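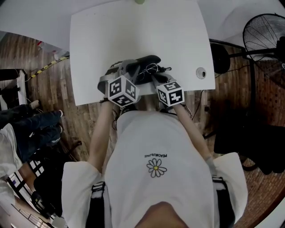

Get the white one, a reader wrote after the last gallery, you'll never regret white, it makes a small room look twice the size and it goes with everything. I have heard this from enough people now that I went ahead and let the white table have its own page. I remain unconvinced.

White Tables, Trurkham
Gallery 3 in the Livelier workroom series

The Livelier rooms were fitted out in July, and the tables were the part everybody wanted to talk about. Zandeo sells them at $259 each and calls the colour "Mussa", a word that seems to mean white. The catalogue promises calm, focus and a finish good for 10 years. I'll come back in 10 years.

Notes to go with the picture at the top follow, a line or two each as usual. Click it for the larger version.

The top
Plain white, rectangular, no pattern at all. I'll admit it shows you what you're working on. Anything black or grey stands out on it, and a thin dark cord gets no chance to hide. Whether you want to stare at that much white until five o'clock is another matter.

The hole
Round, near the right edge, with a grey ring. The brochure gives the cable hole half a page. My trouble with cable holes is that they go where the factory puts them, and if you're left-handed or your outlet is on the other wall, you've paid for a place to lose pens.

The cable
Black, and it comes down from under the right side of the table toward the floor. Cable management always seems to stop at the tabletop. I have yet to see a brochure with a photo taken from underneath.

The working edge
Both hands right up at the near edge, close together, and the job on the table just in front. I suspect most of us use a table like this. You buy all that surface and do the fiddly work in the strip closest to your stomach, and the back half ends up holding the things you can't reach.

The colour, again
White table, white T-shirt with PEACEMINUSONE and a daisy on the chest. The daisy has a yellow centre and does more to cheer up the place than the furniture does.

Other things people have asked

Does it mark? The one I lean on every Saturday has a tea ring that came off and an ink line that didn't. Zandeo says "wipes clean". I'd want to know with what.

Is the bigger one better? There's a version with drawers for over $600. I pulled one of the drawers open in the showroom and it felt like any drawer. At that price I expected to notice something.

Would I buy it? Probably, grudgingly, because the brown ones cost more and the glass ones are worse in every way I can think of. I'd ask to have it without the hole. They'll say no, they said no to me.

Comments on this gallery are open until the end of the month. If you own one of these in Mussa and have had it long enough to be tired of it, please write in. Five-star reviews from people who unpacked it last week I can already get from the shop.

Next gallery: chairs, Trurkham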